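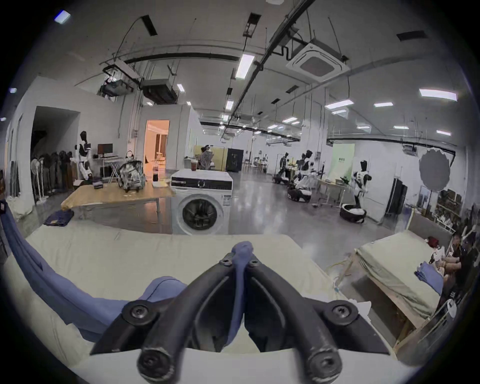 When does the Wuka tram film go online?
The scanned reel can be viewed on the archive site from 30 June 2021. It runs for eight minutes and shows the old line from the Dullen depot to the river bridge, filmed from the driver's platform. Guido Fontana scanned it at full width, so the edges of the film are visible. There is no sound. Etelka Gál has matched 209 shop fronts to the street directory; her list is on the same page. Corrections to street names should go to Henryk Wróbel, quoting the time shown on the player.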